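We use cookies to remember your preferences and to see which stories get read. By continuing to browse, you accept our cookie policy.

**Eight Rounds, One Corner: A Talk With the Head Coach at Sistoncombe Boxing Club**

The Sistoncombe gym smells of liniment and floor polish, and at six in the morning it is already loud. The head coach has been up for two hours and talks the way his fighters move, in quick bursts with a lot of footwork between them. He has a light-middleweight going into her first eight-rounder in March, against the Zandik Gym's unbeaten southpaw, and he is thrilled about it.

"I love a southpaw," he says. "I really do! Everybody groans when the contract comes through and it's a lefty. I was dancing around the kitchen."

His fighter has never been past six rounds, so camp has been built around those last two. She spars with three different left-handers, a fresh one every couple of rounds, and the freshest always comes in at the end. It sounds brutal, and he says she complained for a week and then started asking for it.

"Round seven is a strange place," he says. "You've got a plan, your legs have got a different plan. I want her to have been there so many times that she's bored of it."

The lead foot is his big subject. He gets up three times during our talk to show me where it should go – outside the other woman's, always outside – and once he makes me stand in as the opponent, and I am on the ropes before I have worked out which hand to worry about. (The right. Worry about the right.)

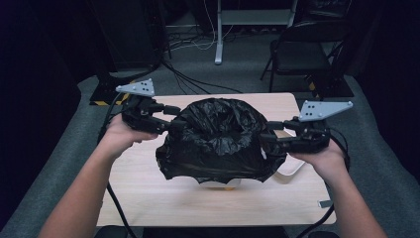
A black plastic bag held between two hand-held grippers over a light wooden tabletop.

The show is at the Yule Hall, which holds 2000 and has the ring set so close to the front row that you can hear the corners talking. He boxed there himself as a teenager and lost, and he still tells the story with delight. Almost 500 tickets have gone to people from Sistoncombe alone, and a bus company has been asked for more seats.

"She sold a bunch of them herself, out of her gym bag," he says. "I told her to rest. She told me she was resting, she was sitting down while she sold them."

Weight has been easy this time. For her last fight she came down too fast and felt it by the fourth round, so they began earlier and kept her eating breakfast. He is cheerful about having got that one wrong. The cut was his call, he says, and he watched her pay for it from six feet away with a bucket in his hand.

What does he make of the Zandik fighter? He lights up again. He has watched her last bout over and over and thinks the straight left to the body is the best punch in the division.

"She throws it and she's gone," he says. "Beautiful. I'd pay to watch it if it wasn't coming at my girl."

The answer they have been drilling is a short right hand over the top, thrown as the left comes in low. She does it on the pads until he calls time, then again on the heavy bag by the window. I watched her land it in sparring twice before seven o'clock, and the second one got a whoop from the skipping ropes.

The bout will be streamed on Telell, with the undercard starting at 6 p.m. He expects her to walk out third from last. He has already picked his sweater.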